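Notebook entry, February -- Wollari account, search and site audit
Entered by S. Loureiro; checked by L. Auer

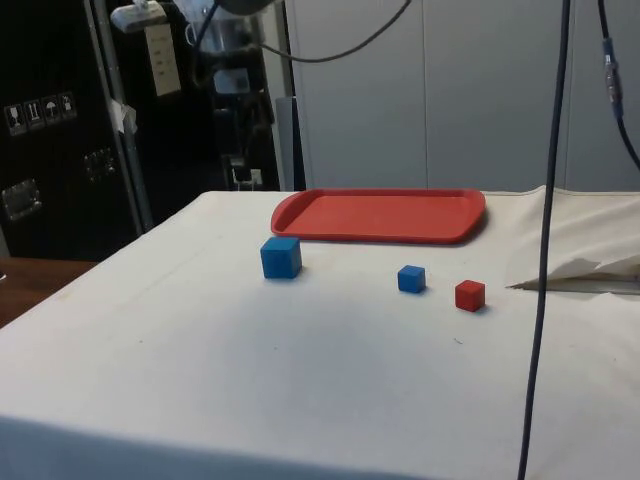
Category: Crawl and Indexing

The second crawl of the Wollari catalogue was completed at 10:40 with the limit set to 1000 URLs. It returned 184 pages with duplicate title tags, against 155 in the first crawl. The increase is confined to the colour filter pages, which the new template exposes without a canonical tag.

Luzius has confirmed that the redirects from the former Puken domain resolve in a single hop, with the exception of the archived newsletters. Those still pass through the old holding page -- to be raised with the hosting provider.

Meta descriptions were rewritten for 98 product pages. Wording follows the client's style guide, with Australian spelling throughout ("catalogue", "grey", "organise"). The Trurell landing page has been left unchanged until the client approves the revised heading.

Rank tracking was paused during the template change. Figures recorded in that period are not to be used in the client's report.

Outstanding:
Canonical tags on filter pages (SL)
Newsletter redirects (LA)
Resubmit sitemap once both are closed
Obtain read access to the Grīnberga analytics property; request sent, no reply at time of writing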